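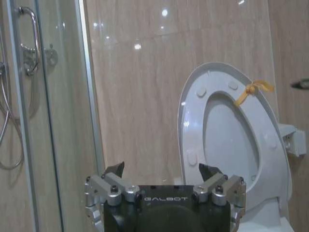
## Water Use in Student Apartments: Final Report

Course project, environmental studies, submitted in September

### 1. Question

Our building in Motgate gets one water bill for all the apartments, and the cost is split evenly. We wanted to know where the water goes inside a single apartment and whether small changes in habit would show up on a meter. We picked this topic after the rent notice said water charges would go up again.

### 2. Background

Most of the indoor water in an apartment is used in the bathroom. The rest goes to the kitchen and to laundry. Our building has a shared laundry room on the ground floor, so we left laundry out. That makes our numbers hard to compare with studies of whole houses, and we don't try to.

We also left out hot water as a separate item. Heating is paid through a different bill and we could not get the records.

### 3. Method

We borrowed an Evix clip-on flow meter from the department and put it on the main cold water line where it enters the apartment. It logs the flow once a minute. We ran it for two periods of the same length. In the first, everyone lived as usual. In the second, we followed four rules:

- showers end when a kitchen timer goes off
- the tap is off while brushing teeth
- dishes are washed in a filled sink, not under running water
- the half flush is used when it is enough

Each person also kept a paper log by the bathroom door, with the time and the type of use. We matched the log to the meter file afterward. This took much longer than planned -- people forgot to write things down, and a short tap use looks the same in the file whether it is the kitchen or the bathroom.

### 4. Results

The meter showed 3000 gallons in the first period and 2084 gallons in the second. The log had 100 entries we could not match to anything in the meter file, and we dropped them.

Of the water we could match, up to 66 percent was used in the bathroom. Showers were the largest part, then flushing, then the sink.
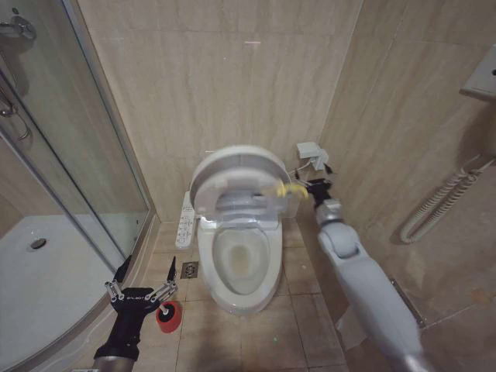
*Figure 2. Toilet with the lid up and a control panel at the left side.*

The timer made the biggest difference. Flushing changed less than we hoped. Dishwashing went down, but one of us ate out more during the second period, so we would not put much weight on that.

### 5. Problems

The two periods were not the same kind of weeks. The second one ran into exams, when people were in the library late and used the showers at the gym. Some of the drop is probably from that.

The meter also lost its settings once and had to be restarted. We filled in the missing hours with the average from the same hours on other days.

Knowing about the meter may have changed how we acted in the first period too. We had no way to check this.

### 6. Next steps

We would like to repeat the test in an apartment on Adeyemi Street that has its own bill, with both periods in the middle of a term. A second meter on the kitchen line would remove most of the guessing in the log. The department has one more, but it is signed out to the Ivero stream project until spring.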